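Sukside Community Flower Library
Progress report to the Prornero Fund, second period
Mon 21 March

Dear friends at Prornero,

It hardly seems possible that we are writing to you again already, but the calendar says otherwise and so does the pile of ribbon on the office chair. Thank you, as always, for your patience with our paperwork and for the kind note that came with the last instalment. It went up on the noticeboard and has stayed there.

You will remember that the flower library lends artificial arrangements to people and places that can't easily have fresh ones: hospital wards, aged care homes, small halls on small budgets, and the odd family planning a wedding or a funeral without much to spend. Since November we have lent out 84 arrangements, which is more than we managed in the whole of our first period. Most went to aged care, with the Russo Street homes our keenest borrowers by a long way. They like a change of colour at the end of every month, and the residents let us know very promptly if we are late!

The biggest job this period has been sorting. We took in 90 donated stems and sprays from the Dumano function centre when it cleared out its storeroom, a wonderful gift and also, if you'll forgive us, a bit of a nightmare. Everything had been pushed into tubs together, leaves had come away from their stems, and some of the greenery had been bent for so long that it had taken on a shape of its own. Each piece was washed in lukewarm water with a drop of dish soap, left on towels and then looked over under good light. Anything with frayed petals or bare wire went into the mending tub. The rest was shelved by colour, and we are very glad now that we held out for the deeper shelves. 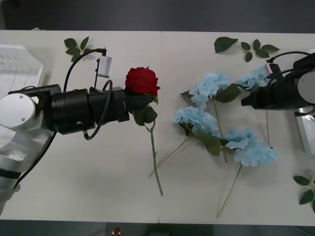 Arrangements are being planned a little differently this year, and we are pleased with where it is heading. In the past we would start with a vase and keep adding to it until it looked full, which used up far too many stems and made everything top-heavy. Now the flowers are laid out flat first, with one strong colour set against a softer one, and the pairing has to please the eye before a vase comes anywhere near it. The deep red rose with the pale blue hydrangeas is a combination we would never have tried on paper, but it has a lovely old-fashioned look to it, and those broad green leaves do a lot of the filling in for free. The long stems are worth having too. They can be bent at the bottom for a low bowl and straightened again for a tall vase, so we have stopped trimming them altogether.

We have also run five evening workshops in the hall, teaching people to mend and arrange what they already have at home. Four were fully booked. The other fell on a night of dreadful rain and was a very cosy affair, with more biscuits than people, but some beautiful table pieces came out of it and two of them have since joined the library.

Spending is close to the budget you approved. The shelving came in a touch under and the floral tape and wire a touch over, as the mending tub has turned out to be rather hungry. We would like your permission to move the small saving on shelving across to mending supplies and have attached the figures on a separate sheet. Travel is on target, helped by the Russo Street staff, who have been collecting their own boxes.

There are a couple of things we haven't got to. The printed catalogue is still a draft, mostly for want of decent descriptions (there are only so many ways to say 'cream'), and the return boxes need proper dividers so that the larger flower heads stop getting squashed on the way home. Both are next on the list. We would also dearly love more foliage in autumn colours, if anyone at your end happens to be clearing out a cupboard.

You are very welcome to visit any time the hall is open - just give us a day's notice so we can find you a chair without ribbon on it.

With warm thanks,
The flower library team, Sukside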